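Skosley upstairs, notebook, 1 December 2025

Slippers again. The list on the wall calls it "tidy footwear, paired", which makes it sound like something a butler would put on a CV. The task is a tray with a rail and a pair of slippers, and they have to finish side by side, toes away from whoever is sitting there. A four-year-old can do this. A four-year-old won't, but can.

Where we had got to: the March batch was 500 demonstrations, and the Gandlow policy trained on it learned to put one slipper down beautifully and then nudge it sideways with the second. I went back through the recordings over the weekend and it's all there in what we showed it. We nudge. We put the second one down a bit too close, the first one shuffles over, and we call it good and lift off. The thing copied us perfectly, the little toady.

So, new rules for the demonstrator, agreed on Friday with Ishbel MacRitchie and now written down so I can't pretend otherwise:

No sliding a slipper that's already been placed. If it's crooked, pick it up again.
Both grippers open fully before they leave.
Marker cubes facing up as far as the wrist allows. Itex loses tracking if you roll your hand over, and then writes you a very calm log message about it.
Finish with a pause, long enough to say "Insaurralde" under your breath. It's the name of the rig's calibration script and takes the right amount of time.
Start position of the slippers gets changed between takes by someone other than the demonstrator.

Head view for the first three, gripper view for the last. Slippers and tray throughout the head ones.

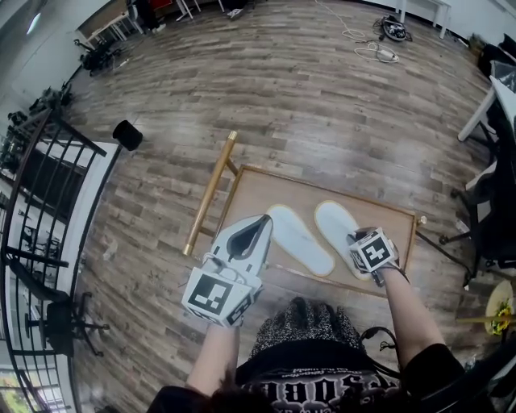
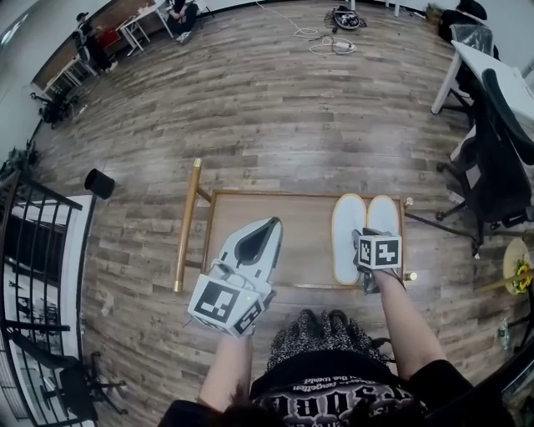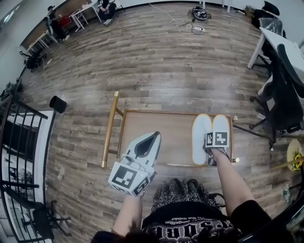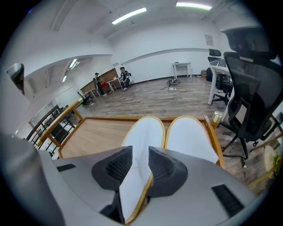
Pasted those into the shared notebook before lunch. By the time I'd come back Aslak Vik had written underneath that he didn't mind the pause but the no-sliding rule was a mistake. If the robot never sees a nudge, he said, it will never know what to do when it sets one down badly, and it will set one down badly. He'd sooner keep the nudges and label them as corrections, so that training could weigh them separately, and he wanted to know who was going to break the news to the 500 we already had.

Fair, annoyingly. I went and argued with him at his desk for a while and came off slightly worse. What we settled on:

Main set stays clean, no nudging, as above. Then a second, smaller set where the slippers start off badly placed on purpose and the whole demonstration is putting them right. Target for the second set is 128. Kept in its own folder and not mixed in until we've trained once without it, so that we can tell which half of the argument was mine.

The old 500 stay where they are, unlabelled and unrepentant. Total on disk after today's upload is 836, which includes takes I'd throw out if I had the patience to watch them.

Other things, in no order:

Left gripper has a soft close. It gets there, but the last bit of travel feels like shaking hands with someone who'd rather not. Swapped the spring, no difference. Look at the linkage next.

Cable on the right one wants to go along the forearm and be strapped there. Left free, it hooks on things at the end of a reach and the wrist twitches, and I don't want to teach anyone that twitch.

Sync between the head view and the gripper view drifted on 16 takes this morning. Restarting Itex cured it. I have written "restart Itex" on the whiteboard under the previous "restart Itex".

Sitting on the floor is fine for the tray and murder on the knees. Ishbel wants the demonstrator swapped every half hour. I think the demonstrations get sloppier well before that, so try twenty minutes and compare the early and late takes.

Still to decide: does "paired" mean heels level, or just next to each other? The scoring script says level. My own hallway says neither. Ask Ishbel before starting the second set, and get the answer in writing.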